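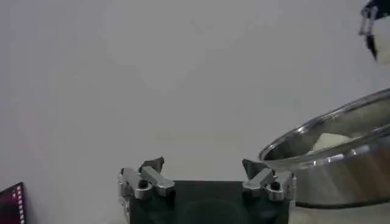 Taça grande de inox Cernby: o que achei depois de uns bons meses de uso

Tempo de leitura: 2 min

Usamos cookies para melhorar a sua experiência. Aceitar | Gerir preferências

Comprei a taça em setembro, meio por impulso, numa altura em que andava zangada com todas as tigelas cá de casa. Quem faz pão sabe do que falo: a massa cresce, a tigela não, e lá vamos nós raspar farinha do chão outra vez. A minha antiga, de vidro, era linda e pesava como um cão adormecido. Lavar aquilo com as mãos cheias de sabão era um susto permanente (e sim, acabou por se partir, e sim, foi no lava-loiça, e não, não quero falar do assunto).

Andei a ver várias. Estive quase a levar a da Nepia, que é mais baixinha e vem com tampa, mas peguei nela na loja e achei-a fina de mais, daquelas que fazem um barulho de lata quando se pousa a colher lá dentro. A Cernby estava na prateleira ao lado e custou-me 17 euros na Pulteo. Barata não é, para uma taça. Cara também não, para uma taça que uso praticamente todos os dias.

Vamos então ao que interessa.

O tamanho

É grande. Grande a sério! Eu sabia que era grande, tinha lido as medidas, e mesmo assim cheguei a casa, abri o armário e fiquei ali parada a fazer contas. Não cabe onde estava a de vidro. Acabou em cima do frigorífico durante uma semana, depois mudou-se para a prateleira de baixo, com as formas de bolo lá dentro, e aí ficou. Se têm uma cozinha pequena, meçam o armário antes de ir à loja – meçam mesmo, com fita, não a olho como eu.

Em compensação, uma vez cá fora, é uma alegria. Dá para misturar uma salada para a família toda sem que metade da alface salte borda fora. Dá para amassar directamente lá dentro, que é coisa que eu nunca tinha conseguido fazer sem sujar a bancada inteira. No Natal fiz lá a massa das filhoses e ainda sobrou espaço para ela crescer à vontade, com um pano por cima, ao pé do forno.

O material

Inox, sem grandes floreados. O que mais me agrada é não guardar cheiros. Já lá temperei frango com alho e vinho de um dia para o outro e na manhã seguinte bati claras sem problema nenhum (bem lavadinha, claro). Com as de plástico isso era impensável, o alho ficava lá a viver para sempre.

Aquece depressa em banho-maria e arrefece depressa no frigorífico, e isso para natas é uma maravilha: ponho-a um bocadinho no frio antes de as bater e montam muito melhor. Para chocolate também gostei, embora tenha de estar sempre de olho, que o inox passa o calor num instante e já me aconteceu o chocolate ficar granulado por me distrair com o telefone.

Riscos, tem alguns no fundo. Fui eu, com a batedeira de mão. Não me incomodam, mas se são pessoas de loiça impecável ficam já avisadas. As marcas de água são mais chatas: se a deixo a escorrer sozinha fica toda cheia de pintas, portanto agora seco-a logo com um pano e pronto. Experimentei também uma passagem com vinagre e ficou como nova.

A limpeza

Máquina de lavar, sim, mas ocupa o cesto de baixo quase todo, e acabo por lavá-la à mão na maior parte das vezes. Água quente, detergente, um minuto e está feito. A massa de pão agarrada é que convém não deixar secar. Água fria primeiro, depois a quente – truque da minha avó, que resulta em qualquer tigela do mundo.
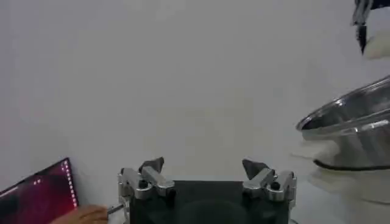

O ecrã aceso ao canto e a parede branca por trás.

O que me irrita um bocadinho

Não tem nenhuma base de borracha, e quando estou a bater alguma coisa com mais força ela resolve passear. Resolvi com um pano húmido dobrado por baixo, e com isso já não foge. A Dosix vende uns anéis de silicone para este fim, pedi um emprestado à minha irmã e não notei grande diferença em relação ao pano. Poupem o dinheiro.

Também gostava que tivesse marcas de medida por dentro. Para quem faz receitas a olho é indiferente, mas eu sou daquelas que volta à receita de dois em dois minutos, sempre com o ecrã por perto e os dedos cheios de farinha, e dava-me jeito não ter de sujar mais um copo medidor.

E o barulho! Bater ovos lá dentro às sete da manhã é acordar a casa inteira. Se alguém descobrir varas que não façam aquele chinfrim no inox, escrevam-me, por favor.

Para quem é, então?

Para quem faz pão, bolos grandes, saladas para muita gente, compotas (escorro lá a fruta e corre lindamente). Para quem vive sozinho e faz uma omelete de vez em quando, eu levava um tamanho abaixo, que da mesma marca também há e sai mais em conta. A minha mãe tem essa versão pequena e está contente, embora ache que a minha é melhor e já ma tenha tentado levar emprestada sem data de devolução.

Voltava a comprá-la? Voltava, e no mesmo tamanho, apesar da ginástica com o armário. Tirava-lhe meia estrela pela falta de base antiderrapante e outra meia pelas pintas de água, portanto fica com quatro em cinco. Se a Cernby fizer um dia uma tampa à medida, estou na fila, que isto de tapar com pratos virados ao contrário tem os seus limites.

Na próxima semana conto como correu a experiência com a farinha de centeio. A primeira fornada saiu um tijolo, a segunda já se comeu com manteiga.

Publicado em janeiro de 2026

Partilhar | 17 partilhas

2 comentários

Finn Fuchs
Tenho a mesma e confirmo a história das pintas. Uso o pano húmido por baixo também, mas bem torcido, senão escorrega ainda mais. E já lá fiz gelado à mão, com gelo numa bacia maior por fora, ficou óptimo.

Resposta da autora
Gelado à mão! Não me tinha lembrado, vou tentar quando vier o calor. Usaste natas ou só leite?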